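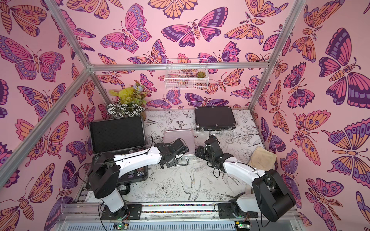

Maritza Paucar reports that Talik gave her office the date of a remand hearing before the court's own letter arrived, and that she would not now go back to keeping such dates in a shared diary. Other respondents were more reserved, and their comments have been taken into account in what follows.

Review of Talik, case record software for the families and lawyers of persons detained abroad
Reviewed 6/19/18

Talik is supplied by Jundix and is intended for legal offices that act for clients held in another country. It keeps one record for each detained person, to which lawyers, interpreters and relatives may be given separate levels of access. The licence reviewed costs 392 a year and allows 80 open records. Further records may be bought in blocks.
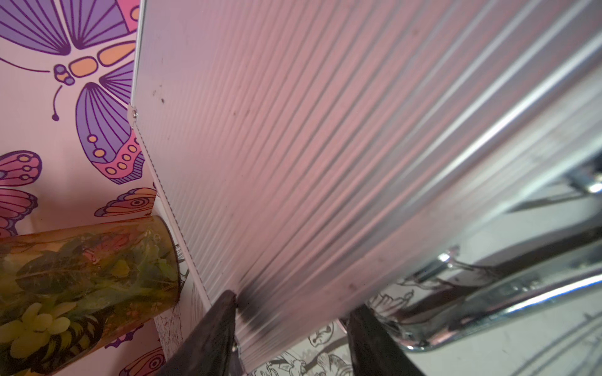
Ribbed panel, detail of riveted corner bracket

The record opens on a page showing the place of detention, the charge as translated, the date on which the current detention order expires and the date of the last consular visit. The expiry date is the most useful entry. It is calculated from the order itself and is corrected when an extension is granted, provided that the extension is entered by hand. Walter Villca considered this a serious weakness, as extensions are often announced in court and confirmed in writing much later.

Translation is handled through a panel of approved interpreters. Charge sheets were returned promptly in the cases reviewed, although the wording of offences against state security varied between interpreters. Talik stores the original beside the translation and does not allow either to be deleted, a rule we support. 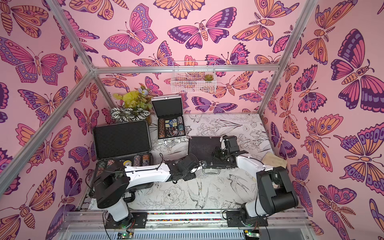
Access for relatives is less satisfactory. A relative may read visit notes and send questions, but the questions are limited to 300 characters and cannot carry an attachment. Yeison Benavides observed that families wishing to pass on a medical certificate must still do so by post or by ordinary email, outside the protection of the record.

Statements to the press are kept in a separate folder, with a note of who approved each one. Offices that have seen a client's words quoted without consent will find the arrangement sensible. The folder cannot be opened by relatives unless the lead lawyer agrees.

Jundix answered 3 written enquiries during the review, all of them fully. It states that attachments for relatives are planned for March.

Rating: recommended for legal offices, with reservations. Family associations should wait until attachments are available.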